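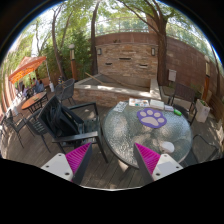 2 min read

2/4/18. Maintenance diary, Cadwood site, hand-held gripper no. 6. Entry by Peter Zeman.

The unit was taken out to the deck this morning and checked at the glass table before any work was assigned to it. Both fingers were inspected under the camera. The magenta pads are seated against their white plates, and the dark gray strips on the inner faces lie along their full length. The left strip was replaced in November and the right one is older. I have asked Hrnčiar to supply a matched pair so that both sides wear at the same rate.

The screws on both finger plates were checked with the short driver. One on the right plate took a slight turn. It was marked in the log and is to be checked again after 30 cycles. No thread compound was applied, in accordance with the instruction from Wistundale, which asks that the plates remain easy to remove until the new pads have been approved.

Opening and closing were tested by hand, 30 strokes without load. The travel was even on both sides. There was a faint click near the fully open position, the same one recorded in the previous entry, and I could not trace it to either finger. My present view is that it comes from the trigger linkage. The housing was not opened outdoors - the deck drops leaf dust into everything - and this will be done at the bench.

The lens was cleaned with the dry cloth only. The tabletop was in broken sunlight, with leaf shadows over the bumpy glass, and exposure was therefore left on automatic. The purple paw mat was used as the aiming mark. Its pale gray pads could be made out clearly against the purple, and the focus ring was locked at that setting.

Lubrication is due at 3000 strokes by the counter. The supply of Plinine grease is sufficient for one more service, and an order has been placed. The old tube is to be kept until the new one has arrived and its batch number has been entered.

Outstanding: right strip, linkage click, second check of the right plate. The spare trigger spring is still missing from the case and should be returned by whoever signed for it. The unit is released for light objects only until the linkage has been looked at.

P. Zeman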